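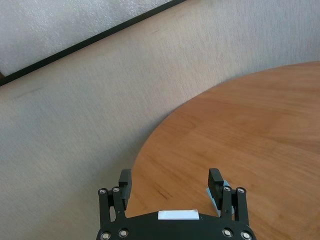 Taller de dibujo del natural, nivel inicial
Apuntes de la sesión 4: la mesa redonda y los cubos
Escuela de dibujo Pralis

Queridos todos, os dejo por escrito lo que vimos el último día, porque varios me dijisteis al salir que habíais dibujado mucho y apuntado poco (me alegro, es el orden correcto). Los que faltasteis podéis seguir la sesión con estas hojas y una caja cualquiera que tengáis por casa, aunque os pido que vengáis igualmente el sábado, que repasaremos un rato antes de empezar con lo nuevo.

1. El tablero

Empezamos siempre por la mesa, y ya sé que a muchos os parece una pérdida de tiempo. Un tablero redondo visto desde una silla es una elipse, y la elipse tiene sus manías. La primera es que no tiene esquinas: si al dibujarla os salen dos puntas a los lados, como un limón, volved atrás y abrid la curva en los extremos. La segunda es que se ensancha cuando nos ponemos de pie y se aplasta cuando nos sentamos. Haced la prueba en la cocina con un plato, subiéndolo despacio hasta la altura de los ojos, y veréis cómo acaba convertido en una línea.

Cuando estamos muy cerca, la mesa no cabe entera en el papel y solo nos queda un arco. No pasa nada. Dibujad la elipse completa con el brazo suelto, aunque la línea se salga de la hoja y siga un poco por el tablero de apoyo, y luego quedaos con el trozo que os interesa. Un arco dibujado solo, a pulso, casi siempre sale o demasiado recto o demasiado cerrado.

2. La veta

La madera de nuestra mesa tiene un tono cálido, entre miel y naranja, y una veta que se ve bien. Tentación inmediata: dibujarla toda. Os ruego que no. La veta va al final, con el lápiz casi sin peso, y basta con unas pocas líneas onduladas que acompañen el plano horizontal. Si las líneas se marcan demasiado, la superficie se levanta y parece una pared. Vichien Khamphan, que dio este taller antes que yo y de quien he heredado media carpeta de ejercicios, pedía a sus alumnos que dibujaran la veta con la mano contraria. Probadlo alguna vez, aunque solo sea por reíros.

3. Los cubos

Trabajamos con cubos lisos, de color claro, sin letras ni dibujos. El color pálido nos ayuda mucho en este nivel: las sombras se leen enseguida y no hay que pelearse con un azul marino que se lo traga todo.

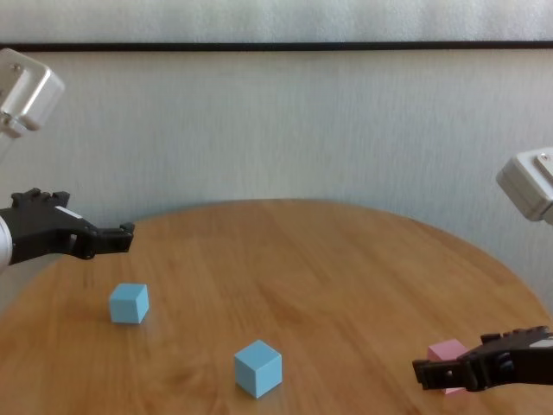
Lámina 1. Dos cubos celestes y uno rosa sobre el tablero. Comparad el tamaño aparente de los dos celestes.

Fijaos en el cubo celeste de la izquierda: la cara de arriba recibe más luz que los lados, y la sombra que cae sobre la madera es suave, de borde blando. En el celeste de delante se distinguen tres caras, la superior y dos laterales, y cada una tiene su propio azul. Tres caras, tres valores. Si en vuestro dibujo hay dos caras con el mismo gris, el cubo se dobla como un cartón, y por mucho que repaséis las aristas no se arregla.

El de delante parece mayor porque lo tenemos más cerca. Medidlo con el lápiz, brazo estirado y un ojo cerrado, y no os fiéis de lo que creéis saber. Del cubo rosa solo se ve una parte, la cara superior y algo de la izquierda, y es el que más os va a enseñar: dibujad lo que se ve y nada más. Ya habrá tiempo de construir formas ocultas en la sesión de transparencias.

4. El fondo

La pared es gris muy claro, casi blanca, cruzada en lo alto por una línea oscura y fina. Esa línea nos viene de perlas como referencia horizontal — marcadla al principio, muy floja, y comprobad con ella que la mesa no se os va cayendo hacia un lado. Después la dejáis más tenue que cualquier arista de los cubos.

Para casa

Una página de elipses, hechas con el hombro y sin goma. Después, un dibujo de dos o tres cajas sobre una mesa, con tres valores por caja, en el papel Purnine que repartimos en clase o en cualquier otro que tenga un poco de grano. Una hora es más que suficiente; si a la hora no está acabado, lo traéis sin acabar y lo miramos juntos.

Quien quiera leer algo tiene en la biblioteca el cuaderno Javumano, signatura 2085, con un capítulo precioso sobre sólidos sencillos que empieza en la página 62. Devolvedlo, por favor, que solo hay uno.

Un abrazo y hasta el sábado,
Tibor Sipos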